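Grandbridge steamed food recipes, plain text set

README, last touched September

What this is

382 recipes for steamed food, typed up from the Grandbridge community cookbooks and a pile of loose cards. Buns, puddings, fish, dumplings, a lot of sponge. One text file per recipe plus one big table (recipes.csv) that points at them. Started as a way to search my own shelf, got out of hand.

Where they came from

Cunilcombe cards — 144 of them, handwritten, mostly puddings. Iturra booklet — savoury stuff, buns and fish. The rest from Grandbridge cookbooks, several printings, lots of overlap. I took out the duplicates when the wording matched. If two cooks gave different times for the same pudding, both stay in.

Columns

id — number, no meaning
title — as written, spelling left alone
source — cunilcombe, iturra or grandbridge
kind — bun, pudding, fish, dumpling, veg, other
minutes — steaming time only, no resting or proving
vessel — see below
lid — yes, no, cloth, blank
notes — anything scribbled in the margin

Blank means the recipe didn't say. It does not mean zero.
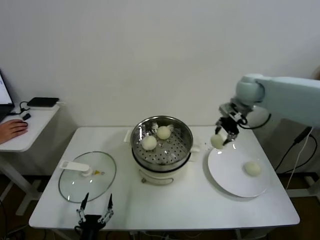 Vessel was the hardest column. Old recipes say "the steamer" and leave it there, so I went with five values: basin, bamboo, pan with insert, electric, unknown. Electric covers anything with its own base and a knob, like the white one with the two side handles, where the buns sit on a metal tray full of small holes. Pan with insert is for anything that goes on the hob. Cloth over a basin goes under lid, not vessel, please don't move it.

Known problems

- 9 recipes have no time at all. Left in, minutes blank.
- Ounces and grams are mixed, sometimes in the same recipe. Not converted.
- "Gill" means different things in different booklets. Good luck.
- Some fish recipes are tagged other, my fault, will fix.
- Accents got mangled in the Iturra files when I saved them the frist time. Mostly repaired.

Using it

Open the csv in any spreadsheet. Files are UTF-8. There's a small script, zernevura.py, that pulls recipes by kind and time. Needs nothing installed except Python. Run it from the top folder or it wont find the text files.

Times are copied, not tested. I've cooked very few of these. Check fish properly before you eat it.

Changes

v5 — lid column added, duplicates removed again
v4 — Iturra booklet in
earlier — didn't keep notes

Corrections welcome — send the id and the line.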